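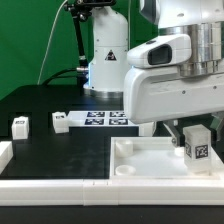 4. Preparing the table for a team session

These steps are for student teams of the Vokberg robotics club who work in the block-sorting class. Read the whole section one time before you switch on anything. Section 3 (user accounts and passwords) must be finished first. The last revision was made on 9th July by Griet Willems and Rajeshwari Varma.

4.1 Starting position

1. Check that the emergency stop is pressed in.
2. Remove bags, cups and notebooks from the table. Only parts from the Marchand box may stay.
3. Lay the marker board flat, with the printed side up. Do not use tape. Tape leaves glue, and the glue holds dust.
4. Put the tray in the place that is written on your task card, and press it gently to feel that it does not rock.
5. Place the blocks with the markers free. A finger mark on the print can be wiped away with a dry cloth. Please do not use alcohol, it makes the black color gray.

Caution: Two people must be present each time the arm has power. One person runs the program and the other keeps a hand near the emergency stop. This is also valid for very short tests.

4.2 First slow move

6. Release the emergency stop and wait until the Prulengate program shows "Ready".
7. Set the speed to 10 percent. Teams in their first season may not go higher than 29 percent without a mentor.
8. Open the gripper fully and choose "Wrist view" in the menu.
9. Move the arm down in small steps. Stop when you are not sure which object you are looking at, and compare with the table view before you continue.

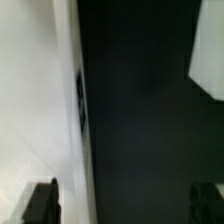
Is it permitted to start the automatic program when the wrist view is blurred?
Wait until the arm stands still and the view is sharp again. If it stays blurred for more than a few seconds, press the emergency stop, clean the lens with the soft cloth and repeat step 8.

4.3 Checking the approach to the tray

10. Load the file "approach_tray" from your team folder.
11. Run it one line at a time with the "Step" button. The arm must come to the tray from the top, never from the side.
12. Look from the front and also from the side of the table. From only one side the distance is easy to judge wrong.
13. If the height is not good, change the Z value in the file and save it under a new name. Do not write over the file of another team.

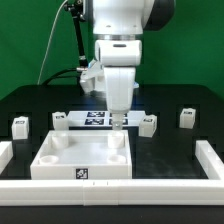
Figure 4-2. Arm pointing straight down, gripper tip above the rear right area of the tray.

Note: The log keeps the last 1,000 moves. Copy it to your Cekcombe folder before you leave, or the next team will write over it. Questions about the log go to Telmo Esteban.

14. When all lines have passed, bring the arm back to "Home" and press the emergency stop in. Continue with section 5.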